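Call for Participants: Household and Shop Tasks Study

The Lodhi Institute invites adults to take part in a study of whether machines can yet do the small chores of a home or a shop counter. The study compares the way people handle everyday goods with the way a two-handed robot handles them. Applications close on 2018-05-24.

Who may apply

Applicants must be 18 or older and able to stand for one hour. Experience in retail, packing or housekeeping is welcome but is not required. Employees of Trollen, our equipment partner, may not apply.

What is involved

Each participant attends 5 sessions at the Jundberg building. Participants will fold, sort, wrap and put away common items at a table, first at their own pace and then following written steps. In the last two sessions they will watch the robot attempt the same tasks and rate each attempt on a printed form. Participants do not operate the robot at any time.

There are 39 places. Travel costs within the city are repaid on presentation of a receipt.

What we know so far

Trials since January have shown that lifting a closed box is seldom a problem for the machine. Thin, jointed or folding goods remain difficult — a paper fan, for instance, must be held firmly enough to stay put and lightly enough not to tear.
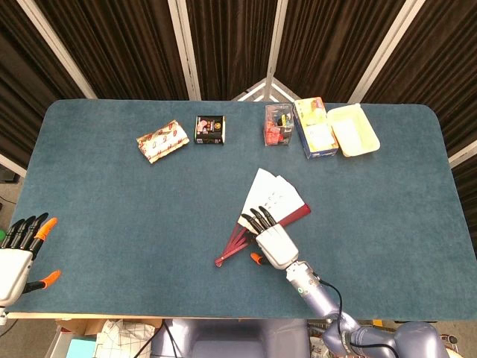 Shanti Shakya wrote after the January sessions that she would trust the machine to clear a shelf but would still fold her own linen, and that speed mattered less to her than whether she had to do the job again afterward.

How to apply

Send a short letter stating your age, your usual work and the hours you are available to Geeta Bisht, Study Office, Room 18, Jundberg building. Applicants will receive a written answer whether or not a place is offered.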